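Clindex is a simulator for robot arms that runs on an ordinary desktop computer. You pick an arm, put a gripper on it, load a room with some things in it and try out picking and placing before you go anywhere near real hardware. I have been using version 2 since January, mostly in the evenings, and this review covers the home and small workshop licence. There is a bigger edition for factories which I haven't tried.

My reason for buying it was simple enough. We have one real arm in the workshop at Nultunstead and several people who want to use it. Anything that can be tested elsewhere first saves a lot of waiting. I had been using a free simulator before this, which did the job but took a full day to set up each time I changed computers.

Price and licence

The licence I bought costs £29 a month and can be used on 4 machines. You can stop it at the end of any month. Payment is by card only and the invoice arrives as an email with no attachment, so if you need a PDF for your accounts you have to log in and fetch it. The Llanos scene pack is included. The Madley gripper pack costs extra, and you will probably want it, as the single gripper that comes with the basic licence is a suction cup.

Installing

Download, run, restart. The download was large and our line is slow, so I left it overnight. On the workshop machine it went in without any trouble. On my own laptop it complained about the graphics driver and would not open until I had updated that. The message told me which driver it wanted, which is more than I am used to.

The first time it starts, it asks where to keep your scenes. Choose carefully. You can move them later, but every link inside the scene files has to be mended by hand, and I lost an evening to this. Put them on a drive with plenty of room and leave them there.

Setting up a scene

The Llanos pack holds 1559 objects, according to the list that comes with it. They are household and office things for the most part: crockery, books, boxes, tools, fruit. You search by name or browse by group, then drag what you want onto a surface. The search is basic. It looks for the exact word, so "cup" finds cups and leaves out the mugs. There is no way to mark favourites.

Surfaces are handled separately from objects. You choose a tabletop and then a finish for it, and the stone finishes are the best of the lot. They have enough going on in them to give a vision program some trouble, and I wanted that. The wood ones repeat too obviously on a wide table. The walls and floor are much plainer. Unless you build a room yourself you get a flat colour beyond the table, and you can change the colour but not much else.

Objects have sensible weights to begin with. I checked a few against things from the kitchen and they were near enough. A paperback was too heavy and a saucepan lid too light, and both could be put right in the settings panel. Friction is a slider with no units on it. I would have liked a number I could write down and use again.

The grippers

I bought the Madley pack for its two-fingered parallel gripper, as it is close in shape to ours. The fingers are flat plates that stay parallel as they open and close. You can set the opening, the speed and the closing force, and swap the finger shape for a narrower one or a slanted one. All of this worked as described in the manual.

Grasping boxes and books is very reliable in Clindex. It may be too reliable. On the real arm, a book picked up by its edge will often swing round between the fingers. In the simulator it hardly moves until you turn the friction well down. With the slider about a third of the way up, the behaviour was closer to what we see in the workshop, and I now leave it there.

Round things are less good. A bowl gripped by the rim sometimes jitters, and on a few runs it shot off the table altogether. Reducing the time step cures most of it, at the cost of everything running more slowly. The manual has half a page on this and I suggest reading it before you start.

Cameras

You can fix a camera anywhere in the room or on the arm. I use one at the wrist nearly all the time, looking along the fingers. Mounting it takes a minute: click the wrist link, choose a position, and drag until you have the view you want. The position can be typed in as well, and I prefer this, because then it can be matched to the bracket on the real arm.

Image quality is good without being lifelike. Shading on the gripper is soft, and edges that catch the light come out as clean, bright strips. Printed covers hold up well at close range. The plain backdrop is the weak point. When the arm turns away from the table, most of what the wrist camera sees is one even colour, and a program that has been trained on that alone will not be ready for a real room. You can load your own photographs as a background. I did so in the end and it made a clear difference to my own tests.

Saving pictures is easy. Saving them together with the joint positions is less so. The two go into different folders with different numbering, and you need a small script to match them up. The makers provide one, but it is on their forum and not in the download.

Speed and stability

On the workshop machine, with one arm and a handful of objects, it ran faster than real time with one camera on. A second camera slowed it noticeably. My laptop managed one camera at a low setting and its fan complained the whole way through.

It crashed on me 2 times in the period I used it, both while loading a scene. I lost nothing either time. There is an autosave, switched off by default. Switch it on.

Help and manual

The manual is clear and has been written by somebody who uses the program. It is a bit thin on scripting. I wrote to support with a question on finger shapes and had a useful answer the next day. A second question, on the folder numbering, was answered with a link to the forum post I had already read.

Views from the wrist camera:

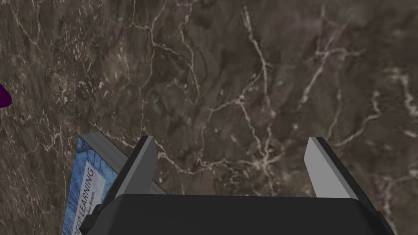
The marble finish, with the Deep Learning book at lower left.
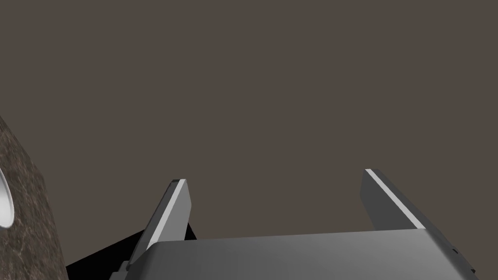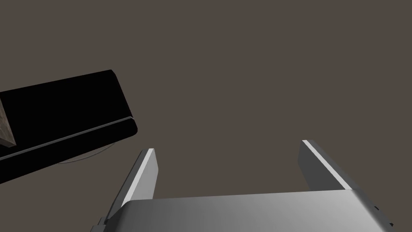
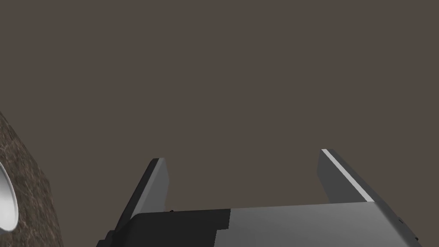

Fingers open in all four.

Review by Ya-wen Liao
Published 27 February 2024
Filed under: Software, Robot arms

Verdict

I am keeping the licence. For trying out wrist camera positions and simple picking with a two-fingered gripper, Clindex has been quick to learn and has cut down the time we spend queuing for the arm. If your work is mainly with bowls, cups and other round things, use the trial first and see whether the jitter bothers you.

Good: easy camera mounting, stone surfaces, grippers that follow the manual, clear error messages.

Less good: exact-word search, plain backdrops, no units on the friction slider, pictures and joint positions saved apart.

The trial lasts long enough to build one proper scene, and it includes the Madley grippers, so start with those. Scenes made in the trial open in the paid version without changes. I have not tested the version for other operating systems, and I have not tried two arms in one room. The makers say both are supported.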